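Wandura on disc: broadcast order or story order?

Started by mudflapmaggie, 18 Jul 2022

mudflapmaggie
Original poster

So Dewulf has put up the listing for the complete Wandura box, all 253 episodes, and in the small print under "features" it says "presented in original story order." I would like to know who asked for this. I grew up on the American broadcast order, where the team gets the swamp vehicles in one episode, doesn't have them for the next several, and then gets them again with the same speech. That's the show. You can't go tidying it up.

For anyone too young or too well adjusted to remember, the US station group bought the show in batches and ran it however the tapes came out of the box. Baron Jorkotlow dies at the end of January and is back in his chair the next afternoon complaining about the soup. As a kid I thought he was immortal and I was terrified of him. I've since watched it in the proper order and he's just a guy with a bad cape who loses a lot.

Story order takes my favorite villain and makes him mortal. I'm not buying it. (I'm probably buying it.)

gladiolus_rex
Member

You're describing a scheduling mistake and calling it characterization.

I've been waiting for story order since I was in school. The Green Wandura quits in what we got as the fourth episode. We hadn't met her. She gives a tearful goodbye to people she has, as far as any American child could tell, known since the commercial break. Then she's just standing there in the opening credits for the rest of the year. My brother thought she was a ghost and I went along with it because he was older.

Put them in order. Let the woman be introduced before she resigns.

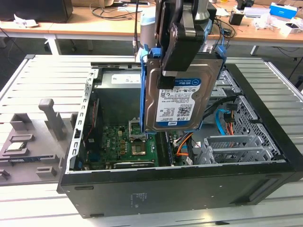
WD Blue, 1.0TB.

pelicanbrief_case
Member

Both camps can relax, the discs have chapter menus. You can watch them in whatever dumb order you like. It's a box set, it isn't going to come to your house and press play.

My real worry is the audio. The listing says "English dub" and doesn't say which one. There's the first dub, where everybody sounds like they're reading a menu in a moving car, and then there's the redub from season two on, written by Imke Meinecke, where the jokes are good on purpose. If Dewulf has gone back and slapped the later voices on the early episodes I'd want to know before I hand over money.

mudflapmaggie
Original poster

The menu-in-a-car dub is the correct dub and I'll hear no more about it. "Look out. It is the crab. He is upon us." I said that at my sister's wedding.

gladiolus_rex
Member

What did it have to do with the wedding?

mudflapmaggie
Original poster

There was a buffet.

tinroofsunday
Moderator

Moving this out of General before the other Wandura thread absorbs it, as that one has reached 700 replies and is now mostly about whether the red helmet has a nose. Please keep helmet business over there.

To the question. I've got the European discs from a few years back, also Dewulf, and those had both English tracks where both exist. There's a flag for it on the back cover in type you could lose under an eyelash. I would guess the new set uses the same masters. That's a guess, so don't come after me with pitchforks.

For what it's worth I tried it in story order with my kids and they liked it fine. They liked it fine in the wrong order too. They liked the crab.

halfpriceoracle
Member

Long-time reader, and I've got a dog in this fight, in that I own the Tadimitz toys.

If you go by the toy line, neither order is right. Tadimitz sold the swamp vehicles in the first wave, the sky vehicles in the second, and the big combined robot in the third, and the boxes have little story panels on the back that run in sequence. In those panels Green never quits at all. She goes on a trip. There's a panel of her on a boat. That's the version I knew best, because we had the toys and a TV that got two channels and neither was the one you wanted.

So when someone says "original story order" I do wonder whose story. The production order? The order it ran in at home? Those aren't the same either. The home network held back the two-parter with the flood for months and then ran it in the middle of a comedy stretch.

gladiolus_rex
Member

The boxes are not a source.

halfpriceoracle
Member

The boxes have had more thought put into them than some of the episodes. Have you seen the one where they lose the key?

gladiolus_rex
Member

I have seen the one where they lose the key. I'll give you that. It's in a drawer. They look in the drawer in the first scene.

pelicanbrief_case
Member

The key one is fine if you watch the performances and ignore what anyone says. Mayuree Chaimongkol was in the Green suit by then and she does the whole search with her shoulders. No face, no voice of her own, helmet the size of a pumpkin, and you can tell she has already decided it's in the drawer and is being polite to the others. Half the acting in this show is people inside foam and she was the best of them.

She also did the crab in the later seasons, by the way. Same week as Green, sometimes. There's an episode where Green fights the crab and you never see them both from the front.

mudflapmaggie
Original poster

I did not know she was the crab. I need a minute.

tinroofsunday
Moderator

Take your time. Many of us have been there.

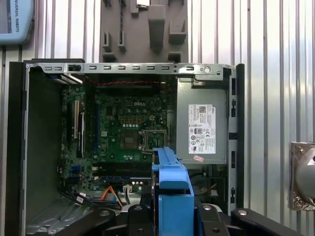 Live-Action TV > Imports and Dubs > Disc Releases

Page 2 of this topic

bramblewick
Member

Coming in to be the grump. Can we talk about the picture quality and leave the crab alone for five posts?

The sample clip on the Dewulf page has been scrubbed to death. They've run something over it that takes out all the grain and leaves everyone looking like candle wax. In the quarry fights there used to be dust. Now the dust is a sort of beige mood. And they've cropped it to widescreen, so when the team lines up for the roll call you get four and a half of them. The half is Yellow. Yellow had enough problems.

Order I can live with. Dub I can live with. I'm not paying full price for half of Yellow.

gladiolus_rex
Member

The clip is a promo and promos are always cropped. The spec line on the listing says 4:3. Did you read down that far?

bramblewick
Member

I read down as far as the clip and then I had to lie down.

Okay, I've looked, it does say 4:3. I withdraw Yellow. I don't withdraw the wax.

halfpriceoracle
Member

The wax might be baked in. The first season only survives on the broadcast tapes as far as I've ever heard, and those were soft to begin with. My off-air recordings have plenty of texture but a lot of it is the neighbor's blender.

Asking here since this is where the collectors are: is anyone else's set missing the bumper with the singing frog? I've got it on exactly one tape and I've never met another person who remembers it. He sang the name of the show, and I think he sang it wrong.

tinroofsunday
Moderator

I remember a frog. I wouldn't swear to the singing.

mudflapmaggie
Original poster

"Wan-doo-RAH." Stress on the end. He was wearing a scarf.

halfpriceoracle
Member

HE WAS WEARING A SCARF. Thank you. My wife has been told about this frog for our entire marriage and I'm going to go read her your post out loud.

pelicanbrief_case
Member

Back on topic for one second and then you can have the frog. I wrote to Dewulf through the little contact form, and got a reply that wasn't a robot reply, or was a very tired one. Boiled down:

Both dubs are on there where there are two. Story order means production order, and they're using the production numbers off the slates. There's a printed card in the box listing the US broadcast order, so people can follow along if they want to.

No answer on the grain. I asked twice. The second time they thanked me for my interest in the soundtrack.

gladiolus_rex
Member

Production order isn't story order! They shot the season three finale before the middle because the castle was only available in the summer. Green is going to have the wrong belt for 10 episodes.

mudflapmaggie
Original poster

Oh, so now there's an order you don't like.

gladiolus_rex
Member

I'd like it in the order that things happen. I don't feel this is an exotic request.

mudflapmaggie
Original poster

Meanwhile they've printed my order on a card. It's going in a nice box, on a card. I've put my name down for the set. Jorkotlow dies in January and he's back the next day about the soup.

bramblewick
Member

Does the card say anything about the wax

pelicanbrief_case
Member

It's a card, bramblewick.

tinroofsunday
Moderator

Preorders are open on the Dewulf page, and the price goes up once it ships, so decide what you can live with. I've split the frog posts into their own topic -- it's already longer than this one. If anybody has the bumper on tape in watchable shape, post over there and halfpriceoracle will probably cry.

gladiolus_rex
Member

I ordered it. I'm making my own card.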